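Rechercher dans les archives de la liste OK

Objet : Re: Portes ouvertes chez Drakham

Salut Riaan,

Oui, j'y étais ! La démo tournait en simulation, vue depuis la pince, et on était 16 devant l'écran – un peu serrés, mais quelle ambiance !
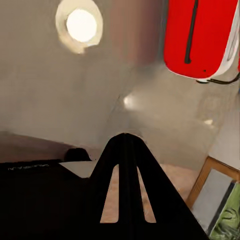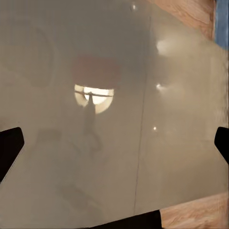
Deux vues de la démo, côté pince noire.

J'ai adoré les reflets sur la grande surface gris clair (la deuxième vue). Je retourne à Clestley en décembre, qui vient ?

Tumelo

Riaan Pretorius a écrit :
> Quelqu'un est allé voir le simulateur ? J'ai dû filer au bout de 5 minutes.

Ce site utilise des cookies. Accepter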